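COMMUNIQUÉ DE PRESSE

10 avril 2018

Workus ouvre les portes de son atelier du petit-déjeuner : on y parle de pain, de grille-pain et de l'art de bien commencer la journée

La coopérative Workus est heureuse d'annoncer l'ouverture de son atelier du petit-déjeuner, installé au rez-de-chaussée de la maison Skerkel, dans une grande pièce claire qui servait autrefois de salle de lecture et que les habitués du quartier connaissent bien. L'atelier accueillera le public tous les matins, de l'ouverture de la maison jusqu'à midi, et l'entrée en sera libre pendant toute la saison.

L'idée est née il y a deux hivers, autour d'une cafetière et de quelques tranches un peu trop grillées. Nous nous étions rendu compte que, dans nos cours de cuisine, on nous posait sans cesse les mêmes questions toutes simples : quelle épaisseur pour une tranche, faut-il griller un pain de la veille, où ranger l'appareil quand le plan de travail est petit, que faire des miettes ? Ces questions-là nous sont chères, elles sont celles de tout le monde, et nous avions envie de leur donner enfin une pièce à elles, avec de vraies tables, de la vaisselle de tous les jours et le temps qu'il faut pour bavarder.

Le parcours compte 30 postes, tous montés à hauteur de table, que l'on visite dans l'ordre que l'on veut. On commence d'ordinaire par le pain, on continue par le grille-pain, puis viennent les assiettes, les confitures, les boissons chaudes et, pour finir, le rangement, que l'on a trop souvent tendance à oublier. Le poste consacré au grille-pain a été le plus long à imaginer et c'est sans doute celui auquel l'équipe est le plus attachée. Il tient en peu de choses : un appareil crème à deux fentes, une assiette ronde vert pâle, des tranches de pain et un panier grillagé, le tout sur une table brune. 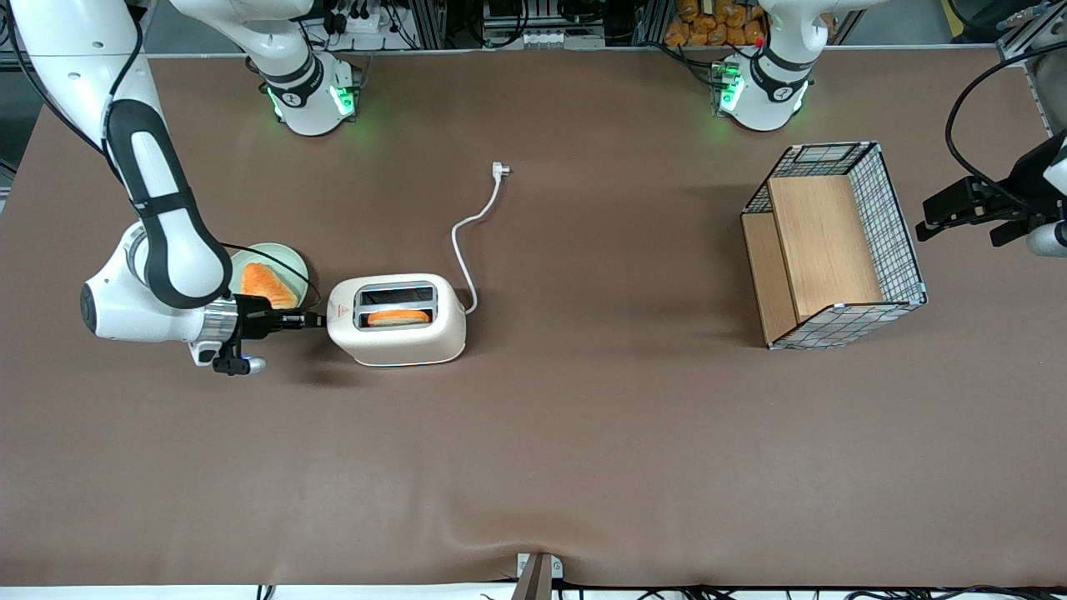
Le poste du grille-pain : une tranche dans la fente avant, une autre sur l'assiette vert pâle.

Nous avons tenu à ce que la vaisselle et les petits rangements soient de ceux que l'on trouve dans toutes les cuisines. Les assiettes ont été choisies avec la boutique Asfaw, qui nous a patiemment laissés fouiller dans ses réserves pendant tout un après-midi, et les paniers ont été réunis au fil des mois par les membres de la coopérative. Quant au pain, il vient de la boulangerie Warel, à deux rues de la maison Skerkel, qui nous livrera chaque matin et proposera une tournée de pains spéciaux au mois de juin.

Parmi les conseils que les visiteurs pourront emporter avec eux, il y en a de très modestes, et nous y tenons beaucoup. Préparer l'assiette avant de lancer la cuisson. Couper des tranches régulières. Débrancher l'appareil et le laisser refroidir avant de vider le tiroir à miettes. Garder le pain dans un torchon propre si on le mange dans les deux jours, et congeler le reste déjà tranché. Un livret de 20 pages, offert à l'accueil, les reprend tous, avec quelques recettes de tartines envoyées par nos adhérents (celle au miel et aux noix a fait l'unanimité au bureau !).

La coopérative Workus réunit aujourd'hui 286 adhérents. Au cours de l'année écoulée, ses ateliers de cuisine et de vie pratique ont reçu 2 268 participants, des enfants des écoles voisines aux jeunes retraités, et c'est à eux tous que nous avons pensé en préparant cette nouvelle pièce.

Informations pratiques

Lieu : maison Skerkel, rez-de-chaussée, entrée par la cour
Ouverture : tous les matins jusqu'à midi
Entrée libre, groupes sur réservation
Livret offert à l'accueil, dans la limite des exemplaires disponibles
Tables accessibles aux personnes en fauteuil roulant

Contact presse : service communication de la coopérative Workus, maison Skerkel. Visites pour les journalistes possibles sur simple demande, café et tartines compris.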